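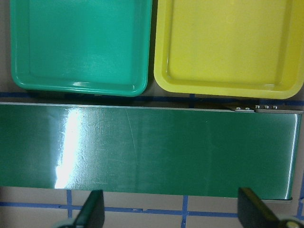

Bristside Campus Adopts Two-Tray Layout for Sorting Benches

The Bristside campus of Dimdale Technical College has adopted a standard layout for the sorting benches in its packing and fulfillment workshop. Under the new arrangement, each bench has one teal tray and one yellow tray, placed side by side behind a long tabletop belt. The layout took effect at the start of the January term and applies to all sections of the introductory course in sorting and packing.

The college said the change was made to give students the same working surface at every bench. Until the end of last term, benches were set up by individual instructors, and trays of different depths and colors were in use in the same room. Students who moved between day and evening sections often had to learn a new arrangement when they changed benches.

"A student should be able to walk up to any bench in the workshop and know where an item goes," said Siyabonga Ngcobo, coordinator of the packing and fulfillment program. "The first weeks of the course are about accuracy. We want students to spend that time looking at the items."

In the standard layout, the teal tray is on the left and receives items that have passed inspection and are ready to be packed. The yellow tray is on the right and receives items that need a second look, including those with a missing label, a damaged wrapper or a part number that does not match the order sheet. Items are not returned to the belt once they have been placed in a tray.

Both trays are shallow plastic rectangles with rounded corners and a raised lip on all sides. The program chose a flat-bottomed tray of low height so that small items can be seen and picked up without being tipped out. The two colors were selected after a trial in the fall term in which several pairs were tested under the workshop lighting. An earlier pairing of two blues was withdrawn when students reported that the trays were difficult to tell apart late in the evening session.

Blue painter's tape is used on the tabletops to mark positions. Instructors chose tape over permanent markings so that the layout can be adjusted during the term. Students are asked to check that the trays are in position before starting an exercise and to report tape that has lifted or torn. Replacement rolls are kept in the supply cabinet next to the workshop office.

The trays were supplied by Van Wyk, which also provides cartons and packing paper to the workshop. The college purchased 26 pairs, enough to equip the benches in the main room and to hold a small reserve. The belts were already in use at the campus and have not been replaced.

Changes to Coursework

The introductory course has been revised to match the new benches. It runs for 8 weeks and begins with unpacking and visual inspection, followed by sorting to two destinations, counting, and packing to an order sheet. Students previously began sorting to four destinations in the second week. That exercise has been moved to the second half of the course, when additional trays are issued.

Instructors will record sorting errors by type. An acceptable item placed in the yellow tray will be recorded separately from a faulty item placed in the teal tray. The second type of error is given more weight in the assessment, as it would result in a faulty item being packed and shipped. Students receive their error sheets at the end of each session and are expected to keep them in their course folders.

Evening students were the first to use the standard layout. A group of 19 completed the fall trial and were asked for written comments at the end of it. Most of the comments concerned the distance between the trays and the belt. In the first version of the layout, the trays were set farther back, and shorter students had to lean over the belt to reach them. The trays were then moved forward, close to the far side of the belt, and the tape was laid again.

Other comments led to smaller changes. Paper labels that had been attached to the tray rims were removed because they came loose during cleaning. A printed card explaining the two colors is now kept at each bench. The card also uses the words "Pack" and "Check" so that the arrangement does not depend on color alone. Students who have difficulty distinguishing colors may ask for tray labels to be fitted before a session.

"The words matter as much as the colors," Ngcobo said. "An employer may use red and gray, or no color at all. Students need to understand that there are two decisions being made and that each one has a fixed place on the bench."

Care of the Trays

Trays are to be emptied at the close of every session and wiped with the cleaner provided. Abrasive pads should not be used, as they dull the surface and leave marks in the corners. Trays may be stacked by color on the rack at the rear of the workshop but should not be used for carrying cartons, tools or personal belongings. Cracked trays should be handed to the instructor and not returned to the rack.

The sample items used in class are being replaced in stages. Divora, a housewares distributor with a warehouse in Dimdale, has given the program a quantity of discontinued kitchen hardware, including drawer pulls, hooks and hinges. These items will be used for inspection exercises from the middle of the term. Existing sample packs will remain in use until then.

Open Session

The workshop will be open to prospective students and local employers on Saturday, from 10 a.m. to 1 p.m. Visitors may try a short sorting exercise at the benches and speak with instructors about day and evening enrollment. There is no charge, and registration is not required. Children must be accompanied by an adult in the workshop area.

Visitors should use the east entrance of the Bristside campus and sign in at the front desk. Closed-toe shoes are required in the workshop. Parking is available in Lot 3. Enrollment forms for the next introductory course will be available at the session and may also be collected from the program office during regular business hours.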